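Second day of the trip and we finally got to Lellstead, the old wool town I've been going on about since September! The open day at the Skadance mill starts at the river gate, where Nabil Zein meets everybody with a box of name stickers and a very loud voice.

The mill has 247 looms on its books, though only the ones on the ground floor still run. When they start up you feel it in your teeth. Nabil let us put a hand on the cloth beam of one weaving a plain diagonal twill, and I could have stood there all morning (my wife will tell you I nearly did).

Upstairs is the dye room, all reds that week — madder, brick, a coral I wanted to take home by the yard. Then the finishing and care rooms, with washers at the far end.

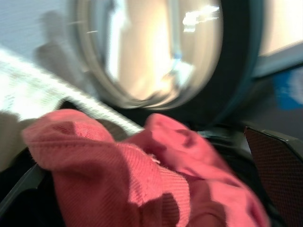
Pink ribbed cloth by the washer door.

Lunch was in the old wages office. Get the leek pie. After that we walked the mill race, 475 yards of it, out to the Abbasi sluice and back, with herons the whole way along. The path is muddy past the second footbridge, so bring boots.
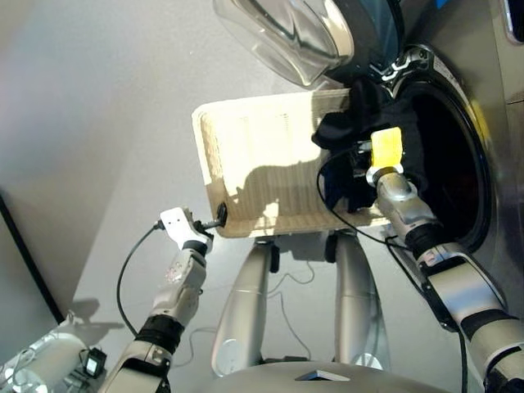
**Haris Naqvi**

The pattern archive was the best part for me. It holds 1664 sample books, and they let you turn the pages yourself! One had a weaver's shopping list tucked in the back: candles, tea, a comb. I also bought two blankets from the seconds shelf, one with a dropped thread I can't find anymore.

The bus back to Clustov goes from outside the chapel, and the last one leaves at 5:40.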